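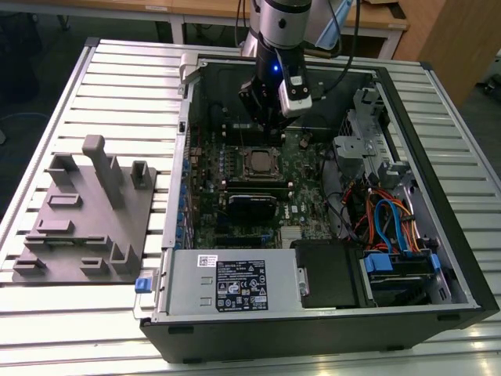 Re: Episode three, placing of the council scene

Shares: 3 | Comments: 5

10 February 2023

Marin Vukčević wrote:

> I've now been through the third episode of Zedora twice with the
> shot list open beside it. My view is that the council scene belongs
> after the crossing, as in the broadcast version, and that the
> Stoyanova script is wrong to put it first. If Praton hears the vote
> before he leaves, he already knows the harbour is closed, and his
> surprise at the gate makes no sense. The viewer also knows, so the
> crossing has no tension left in it.
>
> The script we have is a working draft with handwritten changes.
> I wouldn't give it more weight than the finished programme. Can we
> agree to leave the order alone and move on to the sound?

I don't agree, though I accept the point about the gate. My reasons are below, in the order in which they affect the reconstruction. I've used our own shot numbers throughout, from the list of 1,244, and not the numbers on the slates, which restart at each reel.

First, the script. It is a draft, but the handwritten changes are not all of one kind. Those in pencil alter dialogue. Those in ink alter scene numbers, and they agree with the slates in every case I was able to check. The council scene is moved forward in ink. Somebody on the floor was therefore working to the earlier position on the day it was shot, whatever happened in the cutting room later.

Second, the dialogue. In the broadcast order, Kulo tells the ferryman that "the old men have had their say". At that stage we have seen no old men say anything. The usual reading is that this refers to the trial in the first episode, but the trial is conducted by one judge, and she is a woman. If the council comes first, the line refers to a scene the viewer has just watched and needs no explanation.

Third, the costume. Praton's coat is fastened at the neck in the council scene and for the whole of the crossing. It is torn at the collar when he reaches the gate and stays torn to the end of the episode. In the broadcast version we therefore go from a torn collar to an intact one and back again. I know that continuity errors of this sort are common in the series and that I'm on record as saying they prove very little. Taken with the other two points I think it counts for something.

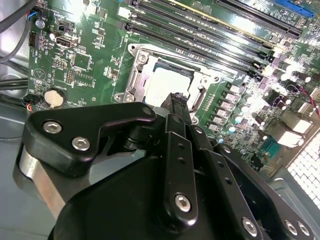 Gripper above the processor, case open.

As for the gate, Marin is right that Praton's reaction plays as surprise. I looked at it again with the sound off and then with the sound alone. The performance is ambiguous. He stops, looks up and says nothing for some 15 seconds. What makes it surprise is the music, a rising figure in the brass that was laid over the shot after the order had been changed. Under the original order the same shot would have been a man looking at something he had been told about and had hoped was untrue. That seems to me a better scene, but I'd ask people to disregard whether it is better. The question is what was intended.

The tension argument is harder to answer. It's true that the viewer would know the harbour was closed. Against that, the crossing as written is not built on the question of whether they will be let in. It is built on whether Praton will tell Kulo what he knows. He has two chances to do so and avoids both. In the broadcast version these exchanges look like padding, and they are the part of the episode most often complained of. Nearly every review I have describes the middle of the episode as slow, with the two leads talking about fishing. If we know that one of them is hiding the result of the vote, the talk about fishing has a purpose.

I would add that the series does this elsewhere. Episode five gives us the contents of the letter before Kulo opens it, and nobody has ever suggested that the scene was misplaced.

There is a practical difficulty, and it should be settled before any cutting is done. The broadcast version ends the crossing on a dissolve into the council chamber. The dissolve was made optically and we don't have the two halves as separate elements.

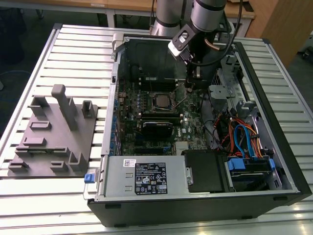 If the council scene moves, we need a clean tail for the crossing and a clean head for the council. For the tail we could use the export print, which fades to black at the same point, apparently for an advertisement break. The grade is warmer and the grain is heavier, but the shot is dark and I think it would match. For the head I can find nothing. The options are as follows.

- Start the council scene on its second shot, the close view of the chairman's hands. This loses the establishing shot and four words of dialogue off screen.
- Freeze the first clean frame after the dissolve and hold it for the missing length. The extras are moving in that shot, so the freeze will be visible.
- Leave the dissolve as it is and reverse its sense by placing a shot of water before the council. I mention this only for completeness. It would be an invention of ours and I'd vote against it.

My preference is the first. The four words are "order in the chamber", and they can be carried over the tail of the previous scene if anyone misses them.

The music at the gate also has to be dealt with. It can't be lifted off, as we have only the mixed track for that reel. The foreign-language version has music and effects but is cued identically. We could lay room tone over the shot, since there is no dialogue in it, and take wind from the later part of the same scene. I've tried this roughly and the join at the outgoing end is audible. Someone with better equipment than mine should attempt it.

I suggest that both orders be assembled at low resolution and circulated without notes, and that we hold the decision until March. If the group still wants the broadcast order after seeing them side by side, I'll withdraw the objection and we can put the alternative on the disc as an extra, or leave it off.

One correction to the shot list in the meantime. The insert of the bell is entered twice, once under the crossing and once under the gate. It's the same take. The entry under the gate should be deleted, but please don't renumber what follows, as my notes for the remaining episodes depend on it.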